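Orange staining on granite round a stainless steel sink - iron in the water or something else?
Posted in Kitchens and Surfaces, March 10, 2025

Gellia

We moved into a house with a granite worktop and a single square stainless steel sink. The granite is a speckled mix of brown, grey and black. Along the front of the sink and to the left of it there are orange-brown patches which were present when we took the place over and which have, as far as I can judge, become darker since June. They don't lift with washing-up liquid. I have also tried bicarbonate of soda made into a paste, left overnight under cling film, with no visible change.
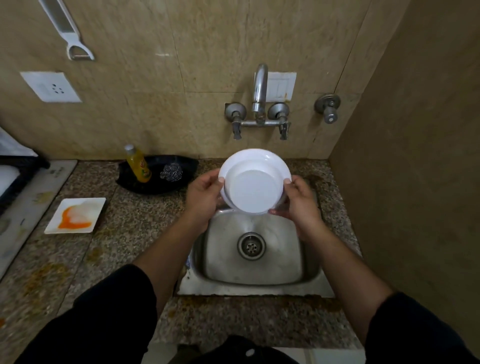

The house is on mains water. The supplier's report gives hardness as 329 mg/l as calcium carbonate and lists iron as below the limit, without giving a figure. The steel itself has a dull film on it that comes back within a day or so of cleaning, and I assume that part is plain limescale. The sealant between sink and stone is of unknown age. We wash up by hand and the front edge gets wet several times a day.

What I want to know is whether the orange colour comes from the water, from the sink, or from the stone. If it is the stone, is there any point in treating it, or will it come back? I would prefer not to use anything acidic until I know what I am dealing with. A local shop sold me a bottle of Skorgate rust remover, which I have not opened. The label says "not for natural stone" on the back in small type, and the assistant said to ignore that.

Vurkden

Do not open the bottle. Most rust removers sold for bathrooms are acid based and will dull the polish on granite, and some will attack the minerals in it. The assistant was wrong.

There are three usual sources and they can be told apart to some extent.

Iron in the water leaves colour wherever water dries, so you would expect it in the toilet cistern, on the shower tray and under the tap as well as on the granite. Lift the cistern lid and look. If the inside is white or grey with scale only, the water is an unlikely cause. Old iron pipework within the house can give the same effect, but it is usually worst in the first draw of the morning. Fill a white bowl then and leave it to stand for an hour.

Steel is the next possibility. The sink bowl will not rust much in normal use, but the clips and brackets that hold it up from below are often plain plated steel. Once the sealant fails, water sits on them, and the rust travels into the cut edge of the stone, where there is no polish to keep it out. Empty the cupboard and look up with a torch.

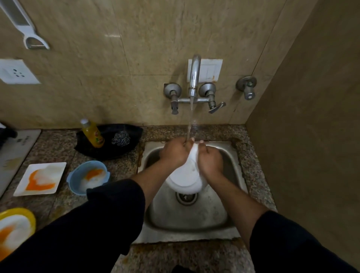
The last source is the granite. Many granites contain small amounts of iron minerals, and these oxidise where the stone stays damp. The cut-out for the sink is where it shows first. The patches tend to have soft edges and to follow the damp area.

From the position you give, I would look at the sealant before anything else. Press along the joint with a thumbnail. If it lifts or feels spongy, water is getting behind it, and cleaning the surface will achieve nothing lasting. Rake out the old sealant, dry the joint fully - a fan heater on low for a day, then leave it for five more - and reseal with a neutral cure silicone. The ordinary type that smells of vinegar can mark stone.

Only after that is it worth trying a poultice. Buy one described as iron stain remover for natural stone with a neutral pH. Test it at the back for 20 minutes, rinse, and let it dry before you judge it. Expect to do it more than once. Deep staining may only fade.

For the film on the steel, wipe the sink with a dry cloth after use. At 329 you have very hard water and no product will stop the scale forming.

Joly

had the same, paid 400 to have it repolished and it was back within the year. should have done the silicone first. we just keep a cloth by the tap now and rinse things further back over the middle of the sink
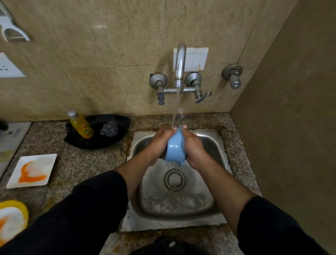 Rinsing a cup over the sink

Also check the base of the tap, ours was weeping there and running forward under the rim. It was a perished washer, easy enough to change.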